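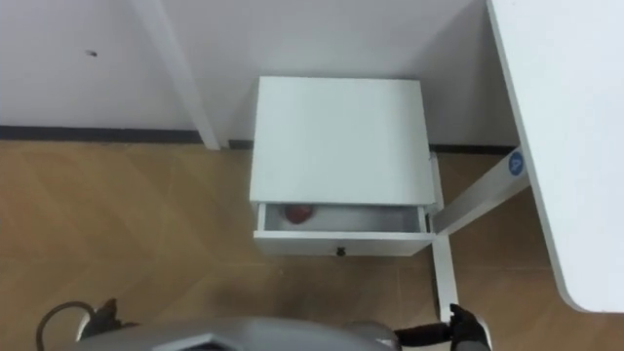 The Hernari Office of Public Information will begin publishing a weekly register of government notices on 9 April 2026, replacing the separate bulletins now issued by each department. In an interview at the office's headquarters, the director of public information said the register was meant to settle a long-standing complaint from newspapers and residents, who often learned of a decision only after the period for comment had closed. "A notice that sits in a drawer has not been published," the director said. "The drawer may be partly open, like the one in the photograph, and a person standing over it may see what is inside. Most people are not standing over it."

The office received 319 written requests for clarification last year. According to the director, a large share concerned notices that had been properly issued but could not be found by the people they affected. Road closures in the Poritz district were cited more often than any other subject, followed by changes to water charges.

"We were answering the same letter over and over," the director said. "The staff knew the answers. The public had no single place to look."

Under the new procedure, each department must send its notices to the office before noon on the day before publication. Requests from accredited reporters are to be answered within 24 hours, including those received by telephone. Where a full answer is not available in that time, the office will say so in writing and name the department responsible.

Asked whether the arrangement would give the office control over what departments may say, the director rejected the suggestion. The office may correct a date or a misspelled street name, the director said, but any change of substance must go back to the department that wrote the notice. "We are not editors of policy. If a department has written something unclear, we will ask it to write it again."

The director acknowledged that some editors remain doubtful. The Tikico Press Association asked in March for a guarantee that informal briefings would continue, and the office has agreed to hold 2 each month. The association also sought access to draft notices. That request was declined, although the director said it could be raised again when the procedure is reviewed.

Printed copies of the register will be available at the public library in Peng and at district offices. The first printing is limited to 100 copies. "Older residents have told us plainly that they want paper," the director said. "They will have it. If the copies run out, we will print more the same week."

Departments that miss the deadline will have their notices carried in the following issue, except in matters of public safety.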